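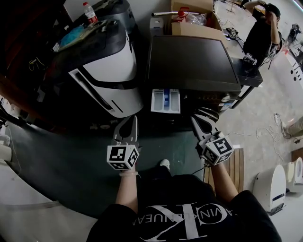 The powder never reaches the clothes if the drawer is dirty, Geum-ok Kang told me, and she was a little angry when she said it. I had asked her why my towels smelled old after every wash.

In our street most families wash at 30 degrees now, and they are proud of the small electricity bill. Kang has kept a notebook of her washing for years and it has reached 782 loads. She writes down the soap, the programme and the smell. Liquid from Trasetti she likes for wool. Powder from Brokon she keeps for sheets, with half the dose that the box asks for.

Once in a month she runs the drum empty at 80 degrees. I began the same in December, and my towels are better, though my husband says he cannot notice it.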